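Pad wear and jaw alignment on the Plirkell hand grippers

I keep two Plirkell handhelds going, and in September both were due for new finger pads. These are my notes, mostly so I stop looking up the same things twice.
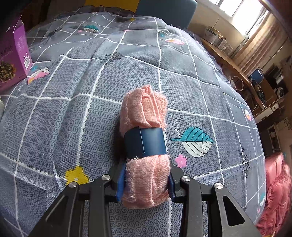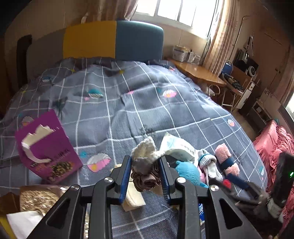
Blue pads on the jaws in both. The pink roll with the dark band turns up in both as well.

2 min read

The pads are the consumable. I change them at 1492 closes or when the surface goes shiny, whichever comes first. The last left pad made it to 971 before it started letting go of terry cloth. The right one was still fine, but I replace them in pairs.

Order of work: jaws open, old pads off, seats wiped with alcohol, new pads on, then 60 minutes with the jaws clamped on a folded towel. I used to skip the clamping and had a pad creep toward the tip.

Pivot screws next. Snug, then back off until the jaw swings under its own weight. Too tight and the linkage feels notchy near closed. Too loose and the tips cross – you see it first on thin fabric, where one pad lands ahead of the other.

Camera calibration comes last. Jolien Van Rooij wrote the script we use, and it wants 272 frames of the board before it will solve. Fewer and it exits without saying why. I move the gripper slowly and keep the board out of direct sun.

Spare pads are from Skostance. The Raronlow ones fit but are a hair thicker, and the jaws then read closed too early. I still have to redo the zero offset on the second unit.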